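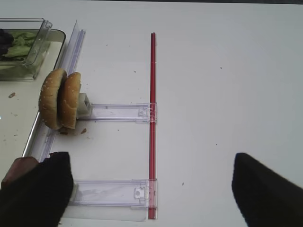

What does a desktop water filter pitcher need to do to justify a place in a small kitchen? Pour at a usable rate, hold its seal, and keep the cost per gallon below that of a faucet unit.

Juvov Two-Stage Pitcher, Long-Term Review

Filed under: Kitchen & Counter > Water
4 min read

The Juvov is a gravity-fed pitcher with a mesh prefilter and a carbon block in one cartridge. I bought it at retail in August to replace a Tirwood that had developed a crack at the spout. Both sat on the same shelf and were filled from the same faucet, so the comparisons below are fair as far as home testing goes.

Flow rate

A full upper reservoir drains in 21 minutes with a new cartridge. The Tirwood was faster when new but slowed badly toward the end of each cartridge. The Juvov loses less speed over its life. If you refill it after each meal you will not notice the wait. If you empty it into a stockpot, you will.

Taste and residue

Chlorine smell was gone from the first pour after the two flush cycles the manual calls for. I did a third flush, as the second still carried fine carbon dust. Hardness is unchanged, as expected of a carbon-only cartridge, and the kettle scales at the same pace as before. Anyone buying this to protect a coffee machine should look at an ion-exchange model instead.

Cartridge life

Juvov rates the cartridge at 100 gallons. Mine was still removing the chlorine smell at that point, but I replaced it on schedule. The indicator on the lid is a plain timer. It does not measure volume, and it resets if the battery is disturbed – mine did so twice during washing.

Construction

The lid seats with a firm click and does not drip at a steep pour. The handle is hollow and collects water at the lower joint, where it takes a day to dry. The reservoir gasket is a standard round section and comes out with a fingernail. The Kokby pitcher uses a glued gasket and cannot be cleaned underneath, a point in the Juvov's favor.

The footprint is wider than it needs to be. It fits a refrigerator door only with the shelf below the top one removed. The Ban slim model holds less but fits without changes.

Verdict

A sound pitcher with a poor indicator. Write the change date on the cartridge with a marker and ignore the lid. Recommended for soft or moderately hard water, and for households that do not draw large volumes at once.

Updated December 14, 2021: gasket section added after the second cartridge change.

Share 21 | 8 comments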